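The long life of a sheet

In the linen room of a small hotel in Flullton, the sheets are stacked with the folded edge facing out. It is an old habit. A folded edge can be counted at a glance, and it slides off the pile without dragging its neighbour along. The hotel has 12 bedrooms and keeps four sets for each: one on the bed, one in the wash, one on the shelf and one spare.

Most homes manage with far less, and many manage with whatever has built up over the years. Bed linen is bought in a hurry, often after a move or a tear, and then used for a decade or more. Few people could say what their sheets are made of without looking for the label, and on older sheets the label has usually been cut off or has faded in the wash.

It was once a more serious matter. A household inventory from Prerkanside, drawn up in 1571 after the death of a wool merchant, lists his sheets before his chairs. There were 15 pairs, sorted into fine, middling and coarse, and the fine ones were valued higher than the table they were stored under. Linen was spun, woven and bleached over many months, and a good pair was expected to pass from parent to child. When the middle wore thin, the sheet was cut down its length, turned, and sewn again with the outer edges joined in the centre. The practice was called turning sides to middle, and it carried on in ordinary homes well into the last century.

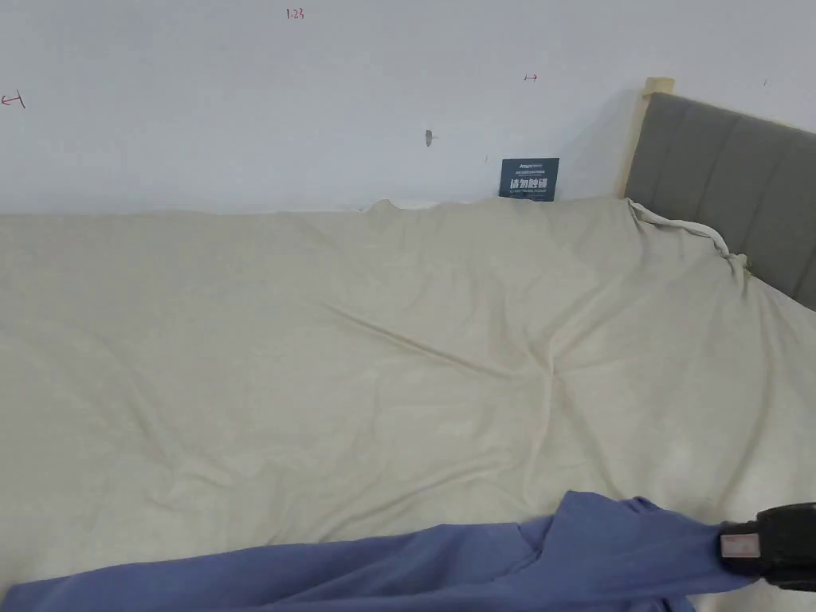
Cotton changed the price, and machines changed it again. By the time the first mills opened along the river at Prerkanside, a working family could own two pairs of sheets and replace them when they wore out. The mills have all closed. One of them now houses flats, and another is a furniture store. The bleaching fields, where cloth was laid out on the grass for weeks at a time, became the town's cricket ground.

Weaving for the British bedding trade now mostly happens abroad. Uçar, a family firm in western Turkey, makes cotton sheeting for several shops in this country and has done so for three generations. Its mill runs day and night. The cloth leaves the loom a dull cream, with flecks of seed still in it, and is then scoured, bleached and pressed. Some buyers have begun to ask for it with the bleaching left out. The firm was doubtful at first, as the natural colour varies from one harvest to the next and customers tend to complain when a new pillowcase fails to match an old sheet. Unbleached cloth is now a steady part of its orders.

Thread count is the figure most shoppers look for, and it is a poor guide on its own. It records the number of threads in a given area of cloth, and there is a limit to how many single threads will fit. A packet that claims 800 has very often reached that figure by twisting several thin threads together and counting each one. The result can be heavy and slow to dry. A plain weave with a much lower count, made from long cotton fibres, will usually feel better after a year and last longer.

Weave matters as well. Percale is a simple one-over, one-under cloth, crisp and rather matt. Sateen floats several threads across the surface at a time, so it feels smoother and has a slight shine, but it snags more easily. Linen is stiff when new and creases whatever is done to it. People who like it tend to like the creases.

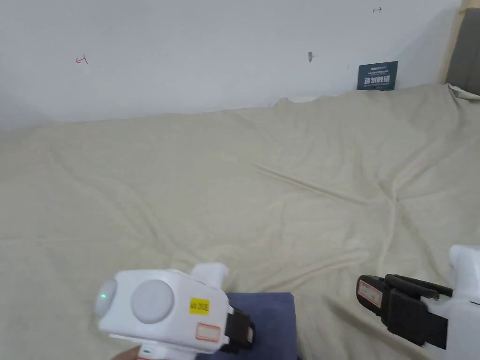 Care is simple enough, though the advice has shifted. Boiling was once normal for whites. A wash at 40 degrees is enough for most weeks, with a hotter one now and then or after an illness. Fabric softener leaves a coating that makes cotton less able to take up moisture, and the hotel in Flullton stopped using it long ago. Drying outdoors is kind to the cloth - strong sun will fade dark colours, so navy and deep red do better hung inside out or in the shade.

Folding is where habits differ most. Flat sheets are easy. Fitted ones are not, and the usual method is to tuck the corners into each other until all four sit together, then fold the rest in thirds. It takes a table or a made bed to do it well. Plenty of people roll the thing up and shut the cupboard door on it, and the sheet comes to no harm.

Repair may be coming back in a small way. Hidurano, a mending workshop above a shoe shop in Prerkanside, takes in bedding two days a week. Most of the work is split seams and worn hems, with the odd pillowcase cut from what is left of a double sheet. It charges by the length of the seam. Since April it has also offered to turn sides to middle, at a price close to that of a cheap new sheet, and the first few orders have all been for old linen that came down through a family. The join down the centre is sewn flat, and the workshop advises customers to sleep on it for a week before deciding whether they mind it.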